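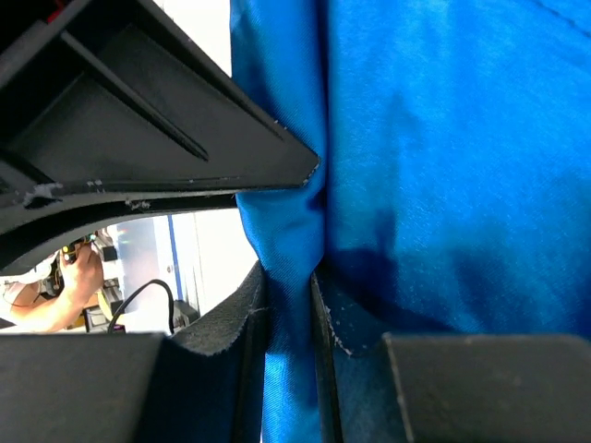
Home Articles Textiles Weaves Satin

Satin

Satin is one of the basic weaves of cloth, along with plain weave and twill, and it is easily the shiniest of them. The word names a way of crossing threads and says nothing about the fiber, so a satin can be silk, polyester, nylon, acetate, rayon or a mix. Cotton cloth woven on the same principle is usually sold as sateen.

Structure

In plain weave each crosswise thread (the weft) goes over one lengthwise thread (the warp) and under the next. Satin stretches that pattern out wonderfully. In the common 5-shaft version a warp thread passes over four wefts before it dips under a single one, and the long stretches lying on top are called floats. The dips are scattered so that they never touch each other diagonally, and this is what keeps satin from showing the slanting ribs of a twill. Eight-shaft satins have even longer floats and an even smoother face.

All those floats lying side by side reflect light in the same direction, and there's the famous gloss! Turn the cloth over and the back is usually dull. Fold it and the color seems to change completely, from a bright highlight on top of the fold to something close to black inside it, especially in deep reds, greens and blues.

The same floats are the fabric's weak point. With so few crossings to hold them down they catch on rings, rough fingernails and Velcro, and a pulled thread is hard to hide.

Origins of the name

The English word is generally traced through Old French to Zaitun, the Arabic name for the Chinese port of Quanzhou, from which silks were shipped west in the Middle Ages. Satin was being woven in Italy by the later medieval period, and it became a favorite for court dress across Europe.

Types

Charmeuse is light and drapes beautifully, with a shiny face and a flat back. Duchess satin is heavy, stiff and much loved for wedding gowns. Crepe-back satin can be used either side out, which makes it great fun for anyone who likes trim in the same color but a different finish. Slipper satin is tightly woven and was long used for evening shoes.

Sewing and care

Satin slides, frays and remembers every pinhole. Canan Sezer's handbook Yazıcı, still a favorite with home sewers, recommends fine new needles, pins kept inside the seam allowance, and a layer of tissue paper under the cloth while cutting. She also insists that every piece be cut facing the same way (a sleeve turned upside down really can look like a different shade). Saadet Keskin, who taught dressmaking at Ferkilach, preferred to baste by hand with silk thread and press from the back through a cotton cloth.

Polyester satin is usually machine washable in cool water. Silk satin may water-spot and is often dry-cleaned. Either kind shows lint readily in dark colors, and a soft brush does less harm than sticky tape.

See also: Sateen, Damask, Twill, Float (weaving)

75 shares 5 comments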